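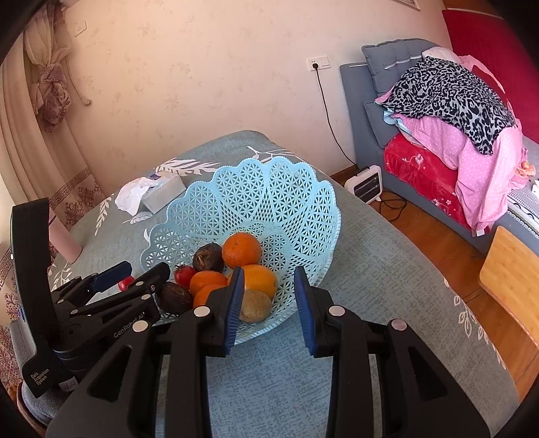 By Florêncio Bastos
Jun 9, 2024

Marius Filip wants to talk about spreadsheets, and he's a lot of fun on the subject. He handles equipment planning at Bruvau, a small company teaching robots to do kitchen and household chores, and for most of this spring his job has been deciding how many hand-held grippers to buy, when, and what to leave off the list.

"People think the robot arm is the big decision," he says. "For us it was the grippers. You hold one in each hand, you do the chore, and the recording becomes the lesson. So how many pairs you own sets how much you can teach in a month. Everything else in the budget hangs off that!"

His first draft, back in April, had Bruvau buying 40 pairs at once. He laughs about it now. The number came from dividing the hours they wanted by the hours one person could reasonably record in a shift, and it left out charging, cleaning, repairs and the time it takes to move from one home to the next.

"I had a beautiful table with no column for things going wrong," he says. "A fingertip pad wears down. A strap loosens. If you have 40 pairs and no spare pads, you have a very expensive shelf."

The version that got approved starts with 3 pairs. Those went out to ordinary homes, working with ordinary things – fruit in a plastic basket on somebody's table, tissues, a blanket that needs folding. Filip is delighted by the fruit. A tomato and an orange ask for quite different handling, he says, and you can buy both on the way to work.

"Look at what a basket of produce costs next to anything else on my sheet. It's the best value in the whole budget. And a round thing sitting against other round things is hard! You learn a lot about a gripper from a kiwi."

The pilot ran to 832 recorded tasks, and he kept a log of every interruption. That log, he says, was worth more to him than any quote. It told him that storage and transfer needed their own line, which he'd buried under "computers." It told him people wanted breaks sooner than he'd assumed, so two operators sharing one pair made better use of the money than one operator with a pair to themselves. It also told him that sticky labels matter. He wants a label on each unit, matched to a row in the log, so a misbehaving gripper can be traced the same afternoon.

I asked how he chose between suppliers, and he pulled up a page of questions he now sends before he'll look at a price. How long does a replacement pad take to arrive? Can the fingers be swapped on site? What happens to the recordings if the software license lapses? He sends the same page to everyone, and he reads the slow replies as carefully as the fast ones.

Not everything was bought. Ramalho, a rental outfit across town, lent Bruvau two workstations for the pilot, and Filip would happily rent them again. "Rent what goes out of date, buy what gets worn in. That's my rule this year. Ask me next year and I may have another one."

The arm itself is still to come. Bruvau has a test space set aside in the Flodden building, with the floor plan done and the power checked, and he has held back about 100 hours of engineering time to get the first one running. He's in no rush. The recordings will be useful whichever arm they pick, and he likes having that choice open for a bit longer.

Before I left he showed me the next tab, already half filled in: a second round of homes, more pads, and a line for groceries that he has doubled.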